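Savari Counter Pack, simulated kitchen tasks for arm and hand policies

Updated 8/6/23. Price 410 per seat, per year. Student seats 39.

What you get: one marble worktop scene, 14 tasks, both bodies (black two-hand set, single grey arm). Same plant, same purple can, same grey unit with the bar handle. Swap the body in the config file, nothing else to touch. Scoring script included. Runs on Flunholm 3 or later, older builds wont load the handle joints.

Can task, two views from the pack: 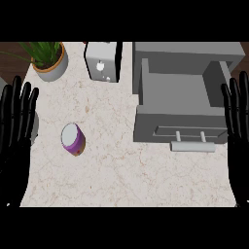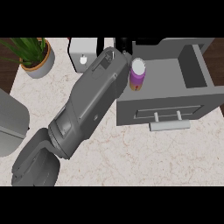 Can I use my own robot model with it?
Any model that loads in Flunholm will load in the pack, but you set the start pose yourself and we don't tune the grip for you.

Licence is per named seat. Moving a seat is free, email first. Baysal add-on (drawers and cupboards) sold seperately, needs the Counter Pack installed.

Known issues
- reset is slow on the first run, fine after
- can start position ignores the seed if you launch from the menu, use the command line
- Memton exporter drops the last step of each run, fix due in May

Download link comes by email after payment, usually same day. Check your junk folder. Refunds up to 14 days, as long as the key hasnt been used.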